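3.2 Materials and handling of the lined panels

The covered panels came to us in one delivery from Strazds, packed flat, and were stored on edge until needed. All have the same black to charcoal face, woven or perforated very finely, and a raised rim along one long side. The rim is what makes them awkward. A plain board can be gripped anywhere and slid onto a shelf, a rimmed one has an up and a down, and it will not sit flush against its neighbor unless every second piece is turned over. Site staff knew this already. The written procedure (Prekine, version 3) did not mention it.

We logged 2,952 moves over the study period, counting a move as one panel lifted, carried and set down at a new location. Re-grips were not counted as moves. Drops were logged on a separate sheet and are treated in 3.4. The first 200 moves were used to settle the coding scheme and are left out of everything below.

Fabric condition was scored by eye at intake and again at the end of each run — same bench, same lamp, same side facing up. Smudges, specks and creases scored seperately. A crease near the middle of the face was recorded but not held against the panel, as several pieces came out of the wrapping with one. Light marks on a dark weave show up much more under strong side light than under the ceiling fixtures, so scores taken in the wrong spot were thrown out and redone.

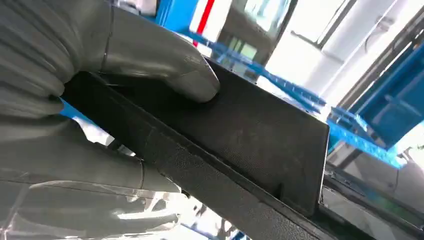

Edge holds versus face holds. The packing sheet asks for edge holds only. In practice the near edge gets held and something also presses on the face, otherwise the panel tips toward the rim side. We coded these as mixed holds. Mixed holds were by far the most common type in the log, well ahead of the clean edge hold the sheet asks for. Pressure on the face did not by itself go with worse fabric scores at the end of a run. Sliding did. A panel set down and pushed into place picked up more specks than one lowered straight, and the difference was plain in every batch we scored.

Corners were the other weak point. The cover is pulled tight over a square corner and there is little underneath to absorb a knock. Most corner damage was logged at set-down, rim side first. We tried foam caps from Zuvon on one batch in May and gave up on them; they came off in the stack and then had to be hunted for. Thin card between faces worked better, cost next to nothing, and is now on the sheet.

3.3 Layout of the work area

The area was kept as found, apart from the bench and the lamp. Storage was on Grorkik racking, panels on the lower levels, wrapping and card above. Walkway on the long side. No attempt to control daylight, which comes in strongly at some hours and not at others. This matters for the fabric scores (see above), less for the move times.

Clearance was the main layout variable. Measured at the narrowest point between the load and the nearest fixed metalwork, in three bands: open, close, tight. Beams and uprights were both counted as fixed metalwork. Doors and carts were not, even when a cart had been parked in the same spot all day.

Bands were assigned per move from the floor plan and then checked against stills where we had them. Agreement was good for open and tight. Close was a mess at first and we rewrote the definition after the pilot moves. Figure 2 shows a blue beam.
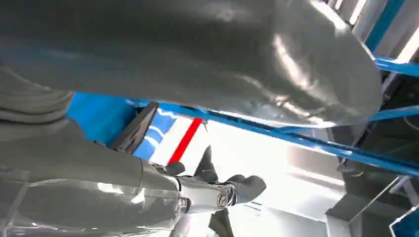 Figure 2. Blue metal beam in the work area, passing diagonally beneath a rounded gray surface; black gripper in the lower part of the view.

Times rose from open to close and again from close to tight, with the bigger step being the second one. Turning the panel over for stacking made tight moves slower still. We had expected people to avoid this by turning at the bench, before the carry. Some runs did go that way, mostly later ones, but the plan gives no room at the bench for a wrapped stack and a turned panel together, so the turn kept drifting back to the rack.

Nine runs were repeated with the bench moved to the end of the walkway. Tight-band times came down, open-band times went up slightly becuase of the longer carry. Net effect small. The bench was put back for the remaining runs and the layout frozen on October 24, 2020, so all move times in Table 4 refer to the original position unless marked. Corner damage in the repeat runs was too rare to compare.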